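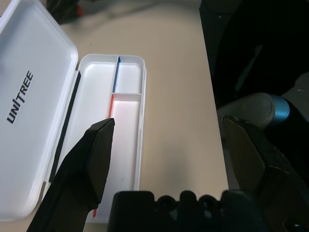
Open case with its divided tray, lid folded back to the left.

Filed under: Guides > Sewing room > Getting set up

Section 3: Sorting your feet, bobbins and needles before the first stitch

I know, I know, you want to plug the Favik in and sew something. I did too! But half an hour spent on the small bits now will save you hunting for a zip foot at ten at night with a hem half pinned. I've had my Favik 106 since last August and this is how I lay everything out, after one false start with a biscuit tin (more on that further down).

You'll need the machine, the bag of accessories from the bottom of the box, any shallow case with compartments, a soft pencil, some sticky labels and a scrap of felt.

1. Tip the accessory bag out onto a towel. Bobbins roll, and they roll a long way.

2. Check what you've got against the card inside the front cover of this guide. There should be a general foot, a zip foot, a buttonhole foot, a blind hem foot, a small screwdriver, a lint brush, a seam ripper and a packet of needles. If anything is missing, ring Mundstead before you start, and have the number from the base plate ready because it's the first thing they ask for.

3. Put the general foot on the machine now and leave it there. You'll use it for nearly everything in Sections 4 and 5.

4. Lay the other feet in the biggest compartment, soles down. I write the letter of each one on a label stuck under it, so when I lift out the J foot I can see at a glance where J goes back.

5. Bobbins go in a compartment of their own. Line it with felt first if you hate the rattle as much as I do.

Note: the Favik takes the Gindisar bobbin, the slightly domed one. The flat ones from my old machine look so nearly right that I sewed with one for a fortnight and blamed the tension, the thread, and finally the weather. Hold one up next to a bobbin that came in the box and you'll see the curve.

6. Keep the needles in their packets, always. A loose needle has no size on it that my eyes can read, and you really don't want to find it with your thumb.

CAUTION: switch off at the wall and take your foot right off the pedal before you change a needle or a presser foot. Please don't skip this one, however handy you are.

7. Find a long slot for the screwdriver, brush and seam ripper. Put the cap back on the ripper first!

8. Pencil the date you fitted a new needle on the inside of the packet flap. I change mine after every big project, or straight away if it starts to make that popping sound as it goes through the cloth.

About the biscuit tin

It was a lovely tin, but it was deep, and everything small sank to the bottom. My neighbour Amna Pirzada runs up curtains for half the street and she took one look and said "shallow, you want shallow". She was right. If you can't see every piece with the lid open, the box is too deep. Tackle boxes and paint trays are fine, and so are cases left over from something else.

Oiling and lint

The Favik 106 doesn't need oil out of the box. Brush the lint from under the needle plate every time you swap to a fresh colour of thread, working towards yourself, and don't blow into it, as that only pushes the fluff further in. Fleece and towelling are the worst for this, so brush more often with those.

Spare parts

Abbasi stock the feet singly, and the catalogue numbers are easy to muddle. The zip foot is 103 and the walking foot is 262. I ordered a second zip foot by mistake while I was after the walking one, so read the number back before you pay.

Once the case is filled, keep it to the right of the machine where your hand will find it, and turn to Section 4 for winding your first bobbin.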